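**Skirnero bimanual cell - policy stalls before handover**
Opened by: Gayan Jayawardena
Status: open, waiting on retrain
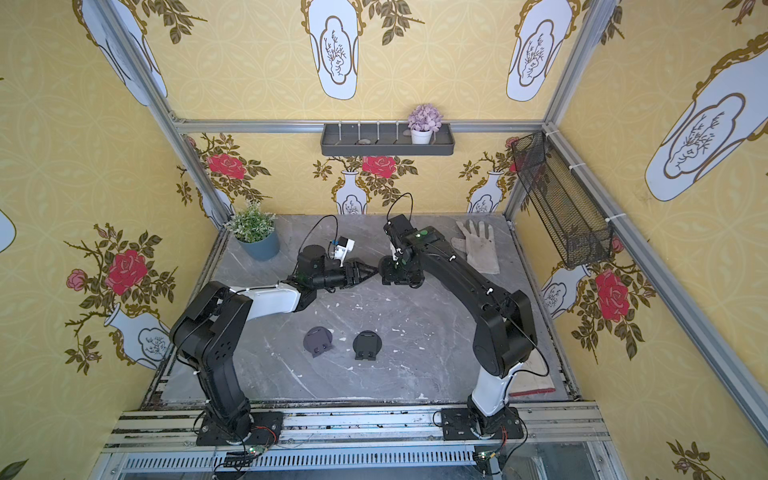
Stalls again this morning on the Clidero checkpoint. Both arms come in to the middle of the table, grippers get close, then nothing. No fault, no e-stop, joint currents normal. Policy is still publishing actions, they're just tiny. Looks like it's stuck averaging between "left gives" and "right gives".

**Setup**
- two arms, wrist cam plus fixed cam
- marble-pattern top, yellow wallpaper w/ the vases and roses (background set B)
- dark grey round pieces out front, work glove at the back as distractor
- 3000 demos, action chunk as per config in the repo

**Tried so far**
- Restarted the camera node. No change.
- Swapped back to the January checkpoint. Doesn't stall, but grasps are sloppy, so not a fix.
- Temporal ensembling off. Stalls 4 times in 9 rollouts, was worse with it on. Kumaresan reckons that's the clue.
- Fixed cam masked, wrist only. Arms wander. Put it back.

**Kumaresan Mudaliar, 11 February 2024**
Plotted predicted chunks at the stall point. Two clear modes in the demos, one per operator - Mirjana always leads with the left, Duván with the right. Ensembling blends the overlapping chunks and you get basically zero velocity. With it off it sometimes picks a side and commits, which matches your counts. Nothing wrong with the hardware imo.

**Mirjana Atanasov**
Guilty. We never agreed on a lead arm, protocol doc doesnt mention it. Can relabel from the session logs, operator is in the metadata.

**Gayan**
OK so plan:
1. Mirjana adds lead-arm label to all demos
2. Retrain conditioned on the label, same seeds
3. Second run, left-lead demos only, as a baseline
4. Repeat the 9 rollouts on each, ensembling on AND off, same start poses

Please don't change the wallpaper or the shelf stuff till that's finished, otherwise we can't compare. Also wipe the tabletop beforehand, there's white bits all over it.

**Vesna Nedeljković**
GPU queue is full till Getico's job clears. Have put the conditioned run in frist, baseline after. Leaving this open.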